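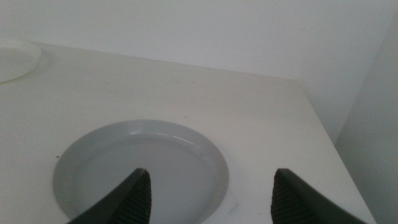 3.2 Work surface and recess

Figure 2. Off-white tabletop with circular recess and light grey insert.

All placing tasks were carried out on the same tabletop, set against a pale wall with a darker grey panel to its right. The round recess has a slightly bevelled rim, and its insert is a darker tone than the surrounding top. We kept this difference in tone because earlier trials at Bredach, on a surface of one colour, gave unclear readings of where the well began.

Wear was recorded but not repaired. Faint scuffs near the rim and small dark specks on the white top (Figure 2) were left as found, and were entered on the surface sheet devised by Ekström and Diệp. Each of the 31 sessions began with the recess empty. The top was wiped between sessions with a dry cloth only - Montoya had found that damp cleaning changed how light items slid towards the rim. Four sessions were repeated in July after the overhead lighting was replaced, and these are reported separately in Section 4.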